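Mesa Estrella de Lanonum: ¿868 euros por un tablero blanco?

Desconfío de los muebles que se anuncian como «para toda la vida» con dos años de garantía. La Estrella llegó en agosto, en dos bultos y con un tornillo de menos. Lanonum tardó 40 minutos en cogerme el teléfono.

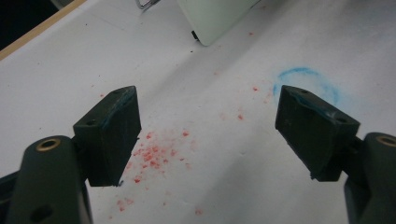
El tablero blanco, a ras de superficie.

De tamaño va sobrada, eso sí. Las patas ya me convencen menos: si escribo con ganas, el monitor tiembla. La versión grande sube a 1496 y lleva las mismas. Catarina Antunes me la recomendó mucho; yo esperaría a las rebajas.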